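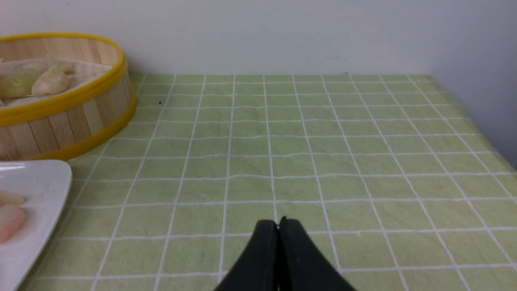 I bought my first bamboo steamer in Cornlow for a kitchen I could barely turn around in, and dumplings have been my favorite lazy supper ever since. August heat, January sleet, doesn't matter!

My current recipe notebook has 589 pages and I'd say half of them mention dough. I like a mix of colors on the table, so I'll buy a pale green kind, a pinkish kind and a plain cream one, and let people fight over them (they do). A white plate suits all of them.

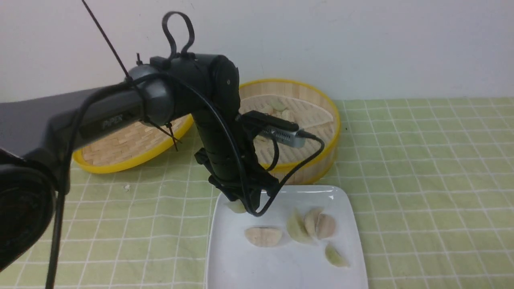
Line it or lose it

Dumplings stick. I learned this at a rented cottage in Zadeck, scraping wrappers off the slats with a butter knife. Now I use parchment, or cabbage leaves if I've got them. Leave a finger's width between dumplings, too, they swell up more than you'd think.

I also steam whatever greens are left in the drawer, usually the chunky stem ends. They go in first and get soy and a little sesame oil.

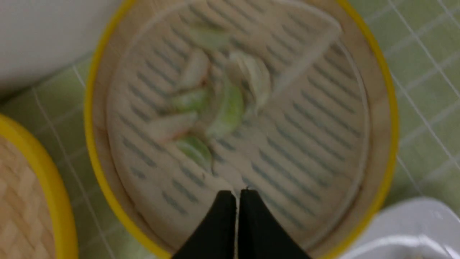

Chopped greens on the slatted floor of the steamer.

Keep the lid handy, and when you take it off, tip it away from you so the drips don't land on supper. I love a woven lid, it soaks up steam that would rain down from a metal one. 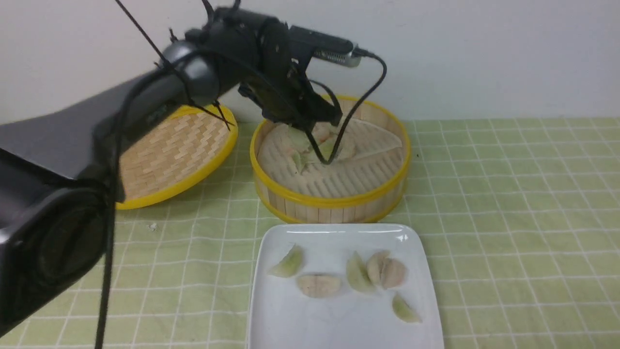
Looking after bamboo

Hot water, a soft brush, no soap. Then let it air dry for a whole day before it goes back in the cupboard. Mine lives on the top shelf with the lid off.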